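Lonard Cell Budget Pack: README

Version of 20 April 2022. Replaces the spreadsheet called budget_final_final, which was neither.

What you have downloaded

A small set of simulated manipulation runs, a parts sheet, and the notes we kept while deciding what to buy for the Lonard cell. We built the cell in software first so that the arguments would be cheaper. They were cheaper. They were not shorter.

If you want a training set, this one will disappoint you. It was made to answer purchasing questions: how much table, how much reach, which fingers, and where a person is supposed to sit. You are welcome to train on it anyway.

Contents

runs/ holds 1,428 episodes, each in its own folder with joint states, gripper commands and rendered views
parts/ holds the parts sheet, one line per item, with columns for quote, lead time and regret
layouts/ holds 8 room layouts, of which we still like two
notes/ is mostly complaints about shipping

How the runs were used

Every layout got the same list of household objects and the same pick, lift and hold tasks. An episode counts as passed if the object is still in the gripper when the hold timer runs out. We make no claim that a pass in simulation means a pass on a real table. Friction in particular is set to a value that somebody found encouraging.

The pass column is useful for comparing one layout with another. Please do not paste it into a grant application. We know of one case already, and it was us.

What went into the budget

Arm. The big line, and the one everybody wants to discuss. Relum and Hanis both quoted. The Relum quote included the controller and the Hanis quote included a brochure. Check whether the price covers the cable between arm and controller before you celebrate.

Gripper. Budget for spare fingertips from the start. We left them out of the first draft and the second draft was mainly an apology to the parts sheet.

Table. Heavier than you think, and wider. The simulated table never wobbles, so the runs tell you nothing at all about wobble. Simões Joinery priced a stiffer frame for us and we took it without haggling, having seen the alternative.

Mounting. Risers, plates, bolts and pedestals look like small change until they are added up. Give them their own section in the sheet.

Cameras. A wide lens is cheap and sees plenty, including furniture. Price the mounts and the calibration time along with the lens.

Contingency. We set aside 1,000 for things we forgot and spent it before the arm arrived. The currency is left as an exercise in humility; see parts/ for the line items.

Known gaps

No delivery costs for anything that needs a pallet. No electrician. The training line assumes people read manuals. Lead times were copied from the quotes in April and should be treated as fiction of a hopeful kind.

Layout folders use slightly different names for the same wall. We will fix this when it starts annoying someone other than us.

Reuse

Copy the parts sheet, change the numbers, keep the regret column. If you add a layout, run the full object list against it before you report a pass rate, and say which gripper you used. Corrections to prices are welcome, especially downward ones.

Sample views

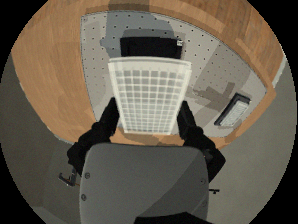
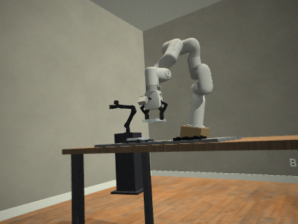

Simulated renders from the pack. First view: a white gridded object between the gripper fingers. Second view: the white arm holding a thin plate level over the table, with the small black arm on its pedestal behind.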